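Storing seasonal linen and workwear

Members are reminded that heavy fabrics keep best when they are washed, fully dried and folded before being put away. Residual moisture is the usual cause of mildew and grey spotting.

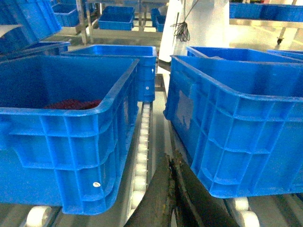 Cotton should be aired for at least seven hours after ironing. Woollens require a separate container and a cedar block, replaced each December.

Labels should record the colour, size and date of packing.

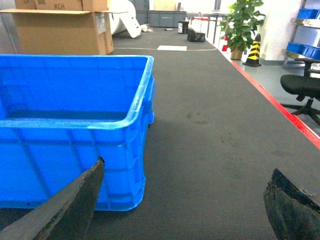
Veronika Kiss
Household Advisory Officer, Clurbridge

Plastic containers may be washed with warm water and mild detergent. Abrasive powders are not recommended. Lids should be left off overnight.

Related items
Removing rust marks from cotton
Caring for wool blankets
Descaling the iron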